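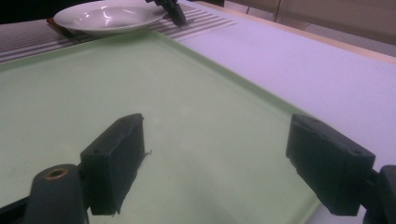
Gripper width reads open when the tray is in view - calibration or segmentation?

Posted in: Perception and tooling

ehepburn
I'm working on the import side for our table-setting recordings. Two hand-held grippers, one wrist camera each, plus a head view. The objects are a plate, a fork, a striped placemat and a pale green tray. We work out the gripper opening from the wrist camera by finding both finger pads and converting the pixel gap to a width, which then goes into the action labels.

On most takes it's fine. When a gripper hovers over the tray, the width jumps to fully open for a few frames and then drops back. The planner sees that as a release. I have 91 takes in this batch and I don't want to hand-correct them. We're on Trakska for the pose tracking and our own script for the width. Has anyone seen this?

karam_g
Which threshold are you using for the pads? If it's brightness only, look at the tray before you look at the fingers. A pale matte surface with soft reflections can push the auto exposure about, and then your pad edges move. Lock the exposure and try again.

ehepburn
Brightness only, yes. Exposure was on auto for the whole batch, so I can't lock it now. I can for the next one.

Drummond_E
I don't think it's exposure. Black fingers on a light green tray is about the easiest contrast you'll get. My guess is that the script picks up something else dark as the finger. On our mount the arm behind the left pad comes in at the corner of the picture, and if the pad and the arm get joined into one blob, the centre of the blob shifts outwards. Then the gap reads too wide. Mask the corners and use the inner edge of each pad, not the centre.

karam_g
That would give you a steady offset, though. She's describing a jump.

Drummond_E
Only if the blob is always joined. If it joins and splits as the threshold wanders, you get a jump. So we may both be right, but the mask can be applied to old takes and the exposure lock can't.

raissa.ev
A few things to check before rewriting anything:

1. Plot the raw pixel gap next to the converted width. If the raw value is smooth, your conversion table is wrong at the top end.
2. Check the clock offset between the wrist cameras and the head camera. We had one that was 3 frames behind and it looked just like a false release.
3. See what the other hand is doing at the same moment. If its finger tip comes into the wrist view, your script could be choosing the wrong pair of dark shapes.

Number three caught us with plates, as both hands end up working close together.

ehepburn
Thanks. I did 1 and 3 this afternoon. The raw gap jumps too, so the table is fine. And yes, in several of the bad stretches there is a black finger tip from the second gripper near the top of the wrist view, over the placemat. I hadn't thought of that at all. I went back to the head view to compare.
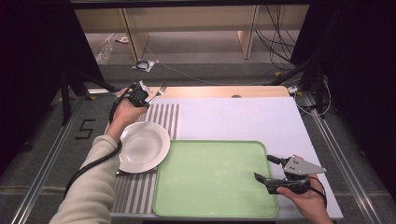

With the head view alongside, I can tell which hand has the fork and which one is meant to be open. If the left is gripping and the script says both are wide, I know the script has it wrong, and I can flag the take without going through every wrist frame. What I can't do is get a width from the head camera, as the fingers are too small from up there.

eilidhk
You shouldn't need to. Give each finger a fixed search region from the mount geometry. The pads can only travel along one line relative to the wrist camera, so anything dark off that line gets thrown away. It deals with Ewan's arm problem and the second gripper in one go. In Pai the setting is in the finger tracker config, but it's a few lines in any script.

Drummond_E
Agreed. Keep the inner edge as well. Bits of fluff on a pad will move the edge by a pixel or two, so run a short median over it.

karam_g
I'd be careful with the median. A real release on a fork is quick, and if the window is too long you smear it. Then your policy learns to let go late. I would rather have the noise.

Drummond_E
Five frames won't smear anything that matters.

karam_g
It did for us on small cutlery. Depends on your frame rate, I suppose.

ehepburn
Fixed regions are in, corners masked, no median for now. I ran it on 100 frames from the worst take and the false releases are gone. There's one odd reading left where the plate rim crosses the line between the pads, but that one is too narrow, so I think it's a separate fault. Running the rest of the batch overnight.

raissa.ev
Did you check the clock offset?

ehepburn
Not yet. I'll do it before the batch goes to training.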